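4.2 Comparação entre garras na manipulação de processadores

A segunda bateria de ensaios opôs a garra Prudar, de dedos articulados, à Kordestani, de dedos paralelos, na tarefa menos heroica do protocolo: pegar um processador de mesa e levá-lo até o gabinete sem o deixar cair. Foram 224 tentativas por garra, com o mesmo braço e o mesmo controlador. O manual da Prudar promete "preensão universal", expressão que os autores passaram a ler com crescente carinho.

A Kordestani falhou em 41 tentativas, quase sempre por escorregamento na borda do substrato. A Prudar falhou menos, mas com mais estilo – em três casos a peça girou entre os dedos e ficou de perfil, situação que o detector de falhas classificou, sem hesitar, como sucesso. Esses casos foram reclassificados à mão.

A inclinação da peça após a preensão (Figura 3) revelou-se o melhor indício do resultado final. Já o reflexo no dissipador metálico atrapalhou a estimativa de pose nas duas garras, com uma imparcialidade que faltou ao resto do equipamento. 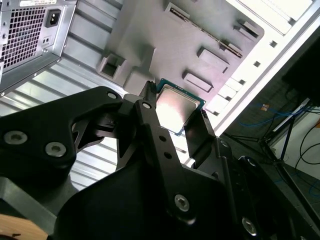 Figura 3. Processador preso entre os dois dedos da garra, diante do gabinete aberto. Vista da câmera de punho.

Reduzir a exposição da câmera atenuou o problema, ao preço de escurecer os dedos, já pretos, até quase sumirem do fundo da segmentação. Adotou-se um valor intermediário, que não satisfaz ninguém e foi mantido em todos os ensaios da seção 4.3.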